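Takdale Opens Dressing Room Service for Home Moves

PENRY — Takdale, the household packing and tidying firm, will begin taking bookings in April for a service that covers dressing tables, bedroom mirrors and the small things kept on and around them.

The Dressing Room service is a separate booking from a full house pack. Customers can ask for the furniture alone, the contents alone, or both. The price is $344 for one room, including boxes, paper and mirror wrap. A $60 deposit holds the date and comes off the final bill.

"People book us for the kitchen and the books, and then the vanity gets done at eleven at night with a grocery bag," said Morfudd Gough, who runs the Penry office. "Small items end up in coat pockets. We wanted a set way of doing it."

Work starts at the tabletop. Items are sorted by type, and anything open or leaking is set aside for the customer to decide on. The rest goes into lidded trays, and each tray is labeled with the room and the piece of furniture it came from. Carved mirrors are padded at the raised parts before the glass is covered.

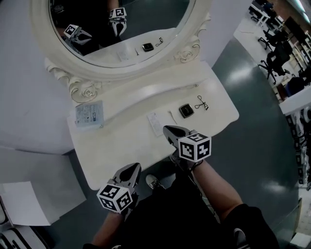

What a vanity holds

A glossy white vanity with a scalloped front edge and an oval mirror, its carved frame set with roses, is the style of furniture the service covers. Small belongings such as an eyelash curler, a cotton swab, a paper card and a little light blue and white box are handled under the same tray system as larger items.

Takdale tried the service in 100 homes before setting the price. Recep Altıntaş, who trained the crews, said the mirror took more time than the drawers in most of them.

Booking

Bookings open at 9 a.m. through the Penry office. The service is offered in Penry and Gaditberg. Storage for wrapped mirrors is available at the Gaditberg warehouse, which has 900 upright slots.

Press contact: Emlyn Gape, Takdale, Penry office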